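Category: Table Talk > Mats, Cloths & Surfaces
3 min read

Cloth mats vs neoprene -- what's on your gaming table?

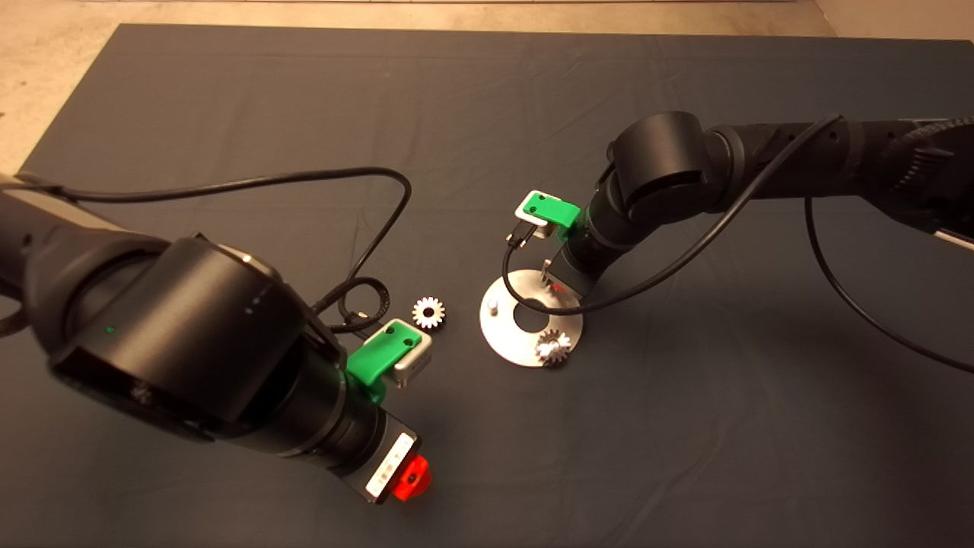

Dark grey cloth mat, a few faint creases.

**mossback_minis**
Right, I've gone over to cloth and I'm completely in love with it! I've played on neoprene for years (two big rolls, both living behind the sofa) and I always assumed cloth was the cheap option you put up with until you could afford something better. Then I played a full evening of Garkosico on a plain dark grey cloth and the whole game looked different. The painted bases stand out, the cards are easy to read, and there's no printed lava river running under my poor farmers.

So what does everyone else use? And how do you get the creases out? I want to hear all of it, including from the people who play on a bare table.

**tuppennybit**
Cloth here too, six years and counting. Plain dark colours are lovely for photos as well. Creases: cool iron, on the back, with a tea towel in between. Then roll it, never fold it. I use the cardboard tube from some wrapping paper and it fits nicely on top of the wardrobe.

**Old_Hexer**
Going to disagree, sorry. Cards on cloth are fine until you try to pick one up -- or slide a deck over, and the cloth goes with it. We had a whole Fisari market row shuffle itself sideways because someone leaned on the corner. Neoprene stays put. It costs more, but you buy it once.

**mossback_minis**
See, I find picking cards up easier on cloth! I just press down on one edge and the other lifts. Slipping is a fair point though. Do you use anything underneath?

**tuppennybit**
Rug underlay, the rubbery mesh sort. Cut it a hand's width smaller than the cloth all round so it doesn't show. Mine hasn't shifted since.

**Old_Hexer**
If you're buying underlay and ironing it before every game, you've spent the neoprene money in effort.

**tuppennybit**
I iron it twice a year, Hexer!

**pip_and_dice**
Can I put in a word for felt? Bhatt used to do a thick wool one and it's the nicest thing I've ever rolled dice on, such a soft thud. It does collect cat hair like you wouldn't believe. Also crumbs. I've banned flapjacks.

**quarterfold**
Felt is awful for small cubes, they catch on it and fall over. We did the big Astthorpe campaign on felt last October and I spent half of it standing my towers back up. Moved to a smooth cotton cloth for the second half and it was much happier. I'm the sad one who keeps the scores in a notebook, by the way: we finished on 2,664 to 2,335, and I was NOT the 2,664.

**mossback_minis**
Oh that's a brilliant score! We've never got near 3,000 between the lot of us in that campaign. Which side were you playing?

**quarterfold**
River towns. I spent far too much on bridges early on and never caught up. Loved every minute, would do it again tomorrow.

**Old_Hexer**
River towns can win it, you just have to leave the bridges until the second map. Different thread, I know.

Back on topic: what about spills? I've had a whole mug of tea go over my neoprene and it wiped clean with kitchen roll.

**pip_and_dice**
Tea on the Bhatt felt was a very sad day. Cold water and dabbing got most of it. There's still a shadow if you know where to look, so that's where the rulebook goes now.

**tuppennybit**
Cotton cloth goes in the machine at 30, on its own, and then flat over the airer. Dark ones do fade a bit over time. I quite like mine faded.

**mossback_minis**
Machine washable has settled it for me, I'm sticking with cloth. Going to get some of that mesh underlay and try the iron trick before our next Garkosico night. Hexer, you're welcome to come round and lean on the corners!

**Old_Hexer**
I'll bring a coaster. Still think you're wrong.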